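Re: [steltside-kitchens] Countertop for the shared kitchen, stone or not

Noel Sison wrote:
> We have the offer from Balard now. 228 per meter for the marble,
> cutting included. It is over our budget, but I think it will
> stay nice for longer than the wood we have. Does anyone here
> live with marble every day? Please tell me also the bad things.

Hello Noel and all,

I live with marble for 13 years, first in the flat on Banus and now here, so I can tell you the bad things first. Lemon juice and vinegar leave dull marks on it. It is not dirt, you can not wash it away, the acid has eaten a little of the polish. In my first kitchen I had 2 such marks in the first week, both from cut lemons, and I was very angry with myself. After some months I did not look at them any more.

The second thing is oil. Please ask Balard if the sealing is in the price. Mine was not, and I paid for it later.

About the color, I would take a white one with faint veins, in beige or a reddish brown. A very strong pattern makes a small room restless, in my opinion. 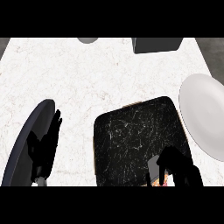 Kaewsai wrote to me on Saturday that the sealing must be repeated every year in a kitchen that many people use, and that with 4 households she would choose granite and keep the marble for a windowsill. I understand her point. Granite forgives more. But I find it cold to look at, and this is a matter of taste.

If you decide for marble, ask for a honed surface, not polished. The marks from acid are much less visible on it. And put a large cutting board next to the stove from the first day.

Can you send the measurements again? The file in your last message did not open for me.

Best greetings from the third floor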